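Away ticket refund after a switched kick-off

Posted in Tickets and fixtures
278 views

Numham v Edmont in December was moved from Saturday to Monday night for television. I bought two away tickets before the change and can't travel on a Monday. The club shop says refunds closed 60 hours after the new date was announced. Is that allowed?

2 comments

girkamside_end

Check the terms printed on your order email. Most clubs treat a change of date as grounds for a refund if you apply in writing before kick-off. Ask the ticket office, as the shop doesn't handle away sales. 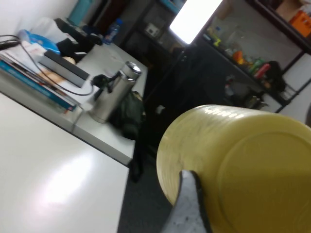 Pană disagrees, having had the same reply from Edmont last season: the time limit was in the terms and the ticket office stuck to it. The booking fee was not returned either.

northbank_row_f

TV always wins. Sell them to a mate at face value, if the club lets you change the name.

2 shares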